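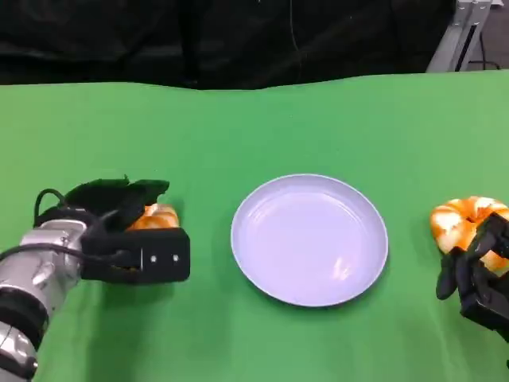 Features > Gadgets > Personal Tech

The Camera That Promises to Think for You

Carneo has a new digital camera, and it would like you to stop taking pictures with it. The Hapeta, due in stores this fall, hangs from a cord around your neck and decides for itself when something worth keeping is going on. You go to the birthday party, you eat the cake, and at night you plug the thing into your PC and find out what it thought of your friends.

I wore one for a week. On the first day it saved 523 pictures, most of them of my steering wheel.

Carneo says the trick is a light sensor and a microphone working together. A change in brightness or a burst of sound tells the Hapeta that a "moment" has begun. Laughter counts. So does a slammed door, and so does my neighbor's leaf blower, which now has an album of its own.

"It learns what matters to you," says Ngaio Cartwright, who runs the product team. I asked how, given that there is no way to tell the camera it was wrong. She said the deletions would be looked at in a later software update. There is no date for the update.

Then there's the battery. The box says up to 70 hours, and the small print says that is with the camera asleep. Awake and hanging on my shirt, it never made it to dinner. Charging happens only through the supplied dock, so a weekend away means packing the dock, its power brick and the cable for the computer.

Picture quality is passable outdoors and poor everywhere else. Faces at a restaurant table came out as orange smears. A cheap point-and-shoot from Rolberg did far better on the same table, though it did require me to press a button.

Carneo first showed the Hapeta in May, behind glass, with a slide show of sample shots running beside it. Radosław Kaczmarczyk, who fixes cameras for a living and has opened up a review unit, doubts those samples came from this lens. "It's a webcam part," he told me. "A decent one. But somebody had a good tripod that day." Carneo says all the samples are genuine and declined to say which were retouched.

What bothers me more is the other people. My friend Elsie Hoani talked to me for ten minutes before she noticed the thing on my chest -- there's no light, no click -- and she spent the next ten with her hand over her coffee. Cartwright calls this "an adjustment period."

Maybe so. I gave mine back on Friday.

Contact the editors | Copyright 2003 | Back to top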